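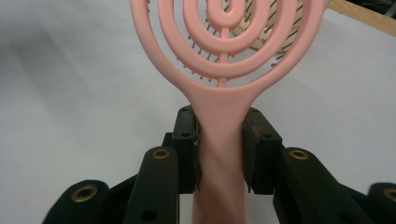
Kolodeck Stadium: Matchday Questions for Supporters

Whether you have held a season ticket since your grandfather first sat you on his knee or you are coming to see Stumport Athletic for the very first time, welcome! We get a lot of the same questions at the ticket office, so we have gathered the answers on one page. Please have a read before you call. We do love a chat, but the line gets awfully busy on the morning of a game.

Last updated 29 September 2022

What time do the gates open?

The turnstiles open 90 minutes before kickoff for league games and two hours before kickoff for cup ties. The Farooqui Stand has its own entrance on the river side, and it's usually the quieter one, so if you're coming with little ones or with somebody who doesn't enjoy a crowd, do think about walking round to it.

How many people does the ground hold?

Kolodeck holds 3024 when every seat and every bit of terrace is open. For most league games we keep the upper rows of the Otine End closed, and we open them up as demand grows. If the website says "sold out" early in the week, try again a day or two before the match, as a few more places often appear.

Can I still stand behind the goal?

You can, and we hope you will! The Otine End is still standing only, and it's where most of the singing starts. Places there aren't numbered. If you'd like to lean on one of the rails (and plenty of people have a favorite), you'll want to come in early. Children under 10 are welcome on the terrace with an adult, but the view can be tricky for them once it fills up, and the front rows of the Farooqui Stand may suit a smaller person better.

Can I swap my seat for standing on the day?

If there's room, yes. Go to the ticket office window before kickoff and bring your ticket with you. We can't make the change once the match has started, and we can't do it at the turnstile either, however nicely you ask.

Where do visiting supporters go?

Visiting fans have Blocks 2 and 3 at the far end of the East Side, with their own snack bar and restrooms. Please don't buy a home ticket if you're planning to wear away colors. The stewards will move you if there's space in the right section, but if there isn't, we may have to turn you away, and a long trip home without seeing a ball kicked is a miserable thing.

How do I get there without a car?

The number 53 bus runs from Stumport station and stops at the bottom of the hill, and from the stop it's a gentle walk up to the main gate. After evening games the last one leaves fairly soon after the final whistle, so keep an eye on the clock if we go to extra time. There are bike racks beside the club shop. Bring your own lock, please.

And if I do need to drive?

The small lot at the ground is for permit holders and for supporters with accessible parking badges, and spaces have to be booked ahead through the ticket office. Everyone else should use the school field lot, which is well signposted on matchdays. Please be kind to our neighbors and leave their driveways clear.

What can I bring in with me?

Small bags are fine and may be checked at the gate. You can bring sandwiches, snacks and an empty water bottle to fill at the tap near the first aid room. Glass, cans, flares and anything on a pole longer than your arm will have to stay outside. Flags and banners are very welcome, though large ones need to be shown to a steward before you hang them, so that we don't end up covering an exit sign.

What happens if a match is called off?

Your ticket will be good for the new date automatically, and you don't have to do a thing. If you can't make the new date, write to us before that game is played and we'll refund the full price. Pitch inspections on frosty mornings are announced on the website first and on the club phone line shortly afterward.

When do season tickets go on sale?

Renewals open in May, once the last home game is out of the way. Current holders have first refusal on their own seats for three weeks, and after that anything left goes on general sale. If you'd like to move seats, tell us when you renew and we'll do our best, though requests for the middle of the Farooqui Stand outnumber the seats there every single summer.

I lost something at the game. Who do I ask?

Stop by the club shop, where found items are kept until the end of the season. Phones, keys and wallets are locked in the office, and we'll ask you to describe yours before we hand it over.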